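关于居家办公期间文件整理与归档的若干体会

2020年5月21日

本人自居家办公以来，日常工作中最耗费精力的事项，并非会议，亦非报表，而是文件的整理与归档。现将这段时间的做法与体会整理如下，供有类似需要的同事及读者参阅。文中所述均为个人意见，不代表所在单位立场。

一、缘起

本人在Ghanem从事行政文书工作多年。办公室原有一套较为成熟的纸质档案制度，凡收文、发文、会议纪要、合同副本，均按年度立卷，由专柜保存。电子文件则长期处于附属地位，各人存于各自的电脑之中，命名方式不一，版本亦不统一。平时同处一室，遇有查找需要，隔着桌子问一句即可解决，故此问题多年未受重视。

转为居家办公之后，情况随即不同。第一周内，本人即收到多封邮件，询问同一份供应协议的最终版本存于何处。经核对，该协议在共享目录中存有多个版本，文件名分别含有“最终”“最终修改”“最终确认”等字样，而真正签署的一份，文件名为一串扫描仪自动生成的数字。此事促使本人下决心，对本部门的电子文件作一次全面清理。

二、清理前的准备

清理工作开始之前，首要的一步是摸清底数。本人用一个周末的时间，将共享目录导出为清单，共计3785个文件。其中有相当一部分为重复文件，另有若干为临时文件、空白文件以及早已失效的快捷方式。清单导出后，本人未急于删除，先将全部内容完整备份至一块外接硬盘，并在硬盘外壳上贴了标签，注明备份范围及经手人。

在此郑重建议：凡未完成备份者，不宜着手清理。本部门数年前曾有一次教训，当时一位同事为腾出空间，删除了一个名为“旧”的文件夹，其后方知财务部门仍在引用其中的表格。所幸Boonmee Phromma在自己的电脑上留有一份副本，才未酿成更大的麻烦。

备份之外，还应事先征询各使用人的意见。本人拟了一份简短的通知，列明清理的范围、时间及联系方式，发至部门全体人员，并留出30天的反馈期。反馈期内收到的意见不多，但均十分具体。例如Edem Yakubu提出，Girorero项目的往来函件虽已结案，仍须保留原有的目录结构，原因在于项目验收报告的附件索引是按该结构编写的，一经变动，索引即告失效。此项意见已予采纳。

三、命名规则

文件命名为归档工作的基础。本人参考纸质档案的编号办法，拟定了一套较为简单的规则：文件名由日期、事项、文种、版本四个部分组成，各部分之间以短横线相连。日期采用年月日连写，置于最前，以便系统自动排序。事项以不超过十个汉字为宜。文种限于通知、函、纪要、合同、报表等固定用语，不得自行创设。版本以数字表示，已签署或已发出的文件统一标注为“定稿”，且每一事项仅可有一份定稿。

规则试行初期，执行情况并不理想。较为常见的问题有以下几种：其一，日期填写的是保存日期而非文件本身的日期；其二，事项名称过于笼统，如“关于有关事项的说明”；其三，文件定稿之后又作修改，却未更新版本号。针对上述问题，本人另行编写了一页对照表，左侧列出不规范的写法，右侧列出应当采用的写法，置于共享目录首页。自对照表发布后，咨询邮件明显减少。

需要说明的是，规则不宜过细。本人最初的草案中还包括密级、责任人、关联项目编号等内容，文件名因此长得难以阅读，部分系统甚至无法正常打开。经与同事商议，上述内容改为登记于台账，不再写入文件名。 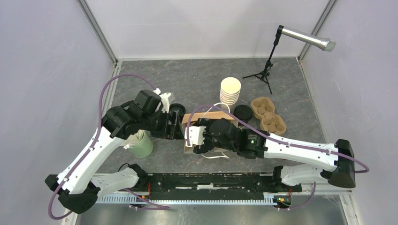

四、目录结构

目录层级方面，本人的意见是以三层为限。第一层按职能划分，第二层按年度划分，第三层按事项划分。层级过深，则查找不便；层级过浅，则单一文件夹内文件堆积，同样不便。对于跨年度的项目，统一归入立项年度，并在后续年度的文件夹中放置一份说明，指明存放位置。

Nirkis系列的资料是此次清理中较为棘手的一部分。该系列前后由两个部门经手，文件命名和目录结构各成体系，部分文件内容相同而日期不同。本人采取的办法是，先不合并，将两套目录原样保留，另建一个索引表，逐一登记文件名称、来源及核对情况，待全部核对完毕后再行合并。目前核对工作仍在进行，预计7月可以完成。

另有一类文件，不妨称之为“无主文件”，即既无法确认来源，亦无人认领者。此类文件统一移入待处理文件夹，并登记在册。待处理文件夹不设子目录，也不允许直接向其中保存新文件，以免其逐渐成为变相的杂物间。

五、纸质材料的处理

居家办公期间，纸质材料不可避免地分散于各人家中。本人家中即存有两盒，主要为离开办公室时随身带回的在办文件。为避免遗失，本人购置了一只Ikeo的立式文件盒，将在办、待签、待归三类分别放置，每日下班前核对一次。起初觉得此举未免小题大做，坚持一段时间之后，倒成为一天工作结束的标志。合上盒盖，即不再处理公务。

对于需要扫描的材料，建议当日收到当日扫描，扫描后立即按规则重新命名。如前所述，扫描仪自动生成的文件名毫无检索价值，若积压数日，往往连经手人本人也难以辨认。扫描时另应注意页码完整，骑缝章及背面批注不可遗漏。本人曾因遗漏一份复函背面的手写批注，事后不得不请对方重新确认，徒增往返。

纸质原件在扫描之后仍应妥善保管，不得自行销毁。凡合同、授权书及带有签章的文件，均须在恢复到岗之后移交档案专柜，并办理移交登记。涉及个人信息的材料，应单独存放，家人亦不宜翻阅。

六、邮件的归档

邮件归档最易被忽视。许多重要事项的确认，仅见于往来邮件之中，而邮件散存于各人邮箱，人员变动时极易散失。本人的做法是，凡邮件中含有批准、同意、变更、确认等实质内容者，一律另存为文件，与相关事项一并归档。日常联络性质的邮件，则不作要求。

有同事提出，此举增加了工作量。此言不虚。本人记录过一周的用时，平均每日须为此多花一刻钟。然而与事后翻找所耗费的时间相比，此项投入仍属值得。上月审核付款时，对方对一笔运费的承担方式提出异议，正是依据一封归档及时的邮件，当日便得以澄清。

七、台账的维护

台账采用最普通的电子表格，未使用任何专门软件。栏目包括序号、文件名称、所属事项、形成日期、经手人、存放位置及备注。备注一栏看似可有可无，实际使用频率却最高，诸如“附件另存”“原件在对方处”“待补签”等情况，均赖此栏记载。

台账由一人主管，其余人员可以查阅，不可直接修改。如有补充或更正，以邮件告知主管人，由其统一登记。试行初期曾开放多人编辑，结果有一次排序时只选中了其中一列，致使文件名称与存放位置全部错位，花费半日方才恢复。此后即改为现行办法，并于每周五下班前另存一份副本。

八、尚待解决的问题

目前仍有几项问题未能妥善解决。一是图片及音像资料的归档，此类文件体积较大，共享目录空间有限，暂存于外接硬盘，查阅不便。二是旧格式文件的打开问题，部分早年的表格须用旧版软件方可正常显示，转换之后公式时有错误，须逐份复核。三是离职人员遗留文件的交接，现行交接单仅列明纸质材料，未涵盖电子文件，本人已拟就修订稿，待主管审阅。

以上各项如有进展，当另行撰文说明。对照表的空白样式及台账的栏目设置，如有需要，可于本文下方留言索取，本人将于工作日内逐一回复。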